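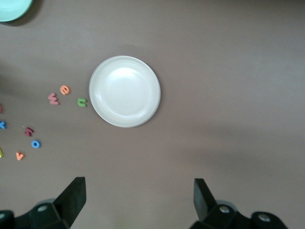
Trosdale Planner 2, reviewed after a month of foam letters

Our test job for any grasp planner is dull on purpose: pick the foam letters off the table, put them on the white plate, stop. Trosdale's new release got 100 tries at it, and so did the old Prusov stack we have been meaning to retire for years.

Setup took an afternoon. The installer wants its own version of everything, and the config file runs to 2220 lines, most of them defaults you will never touch and one of them the gripper width, which you must. It is on line 26 if you're lucky and your copy matches mine.

Once running, it is good. Segmentation from the wrist view is quick, and it keeps a letter's label when only half of it is in view. The round ones gave it no trouble. It did insist for most of a morning that a "u" lying on its side was a "c", and it was very confident about it – I have had coworkers like that. For sorting by color none of this matters.

Path planning is smooth, if timid around the plate rim. You can lower the safety margin, but the slider has no units, so you are choosing between "some" and "less."

Logging is the weak spot. A failed grasp gives you error 3734, and the manual says error 3734 means a failed grasp.

Prusov missed more letters but told me why. I'm keeping Trosdale and borrowing Prusov's log viewer. Four stars, minus half for the slider.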